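Second cell is in, and the shift looks different

The Isus line at our Stoscombe site has run with one robot cell since last winter. The second went live in June. I work in process engineering, so most of what follows is about cycle time and staffing, in that order.

Kitting used to be a bench job. An operator pulled parts from bins, laid them out in a tray and passed the tray left. The target was 600 trays a shift and the bench usually made it, with the last hour being the worst for wrong parts. The cell does not slow down in the last hour. It does stop, and every stop needs a person to read the fault, clear the part and restart from a known position.

Before any new motion goes to the line, it gets worked out in the test area on toy parts and kitchen pieces. They are cheap, they come in awkward shapes and a dropped one costs nothing. Two-arm work takes the longest to set up, mainly the transfer from one gripper to the other. If the second arm closes before the first has settled, the part twists. Our current settle delay is 200 milliseconds.

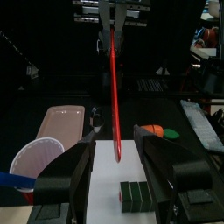
Training was the part we underestimated. The plan from Hirkuton, who did the integration, allowed one day per operator. We ended up at seven shifts before people were comfortable clearing faults alone. Reading the fault screen is easy. Knowing whether a part has slipped or was never picked takes practice, and the screen gives the same code for both. I have asked for separate codes.

Headcount on the line is the same as before. The jobs are not. Two bench positions became one cell operator and one person on inspection, and the inspection job is harder on the eyes than kitting was. We rotate every two hours now. The operators asked for that and they were right — missed defects went down the first week.

Pay grades have not caught up. A cell operator does work that used to sit with maintenance, at the bench rate. That is with HR.

Open items: the Goh feeder still jams on the 44 mm parts, and the Saturday crew has no one trained on restart.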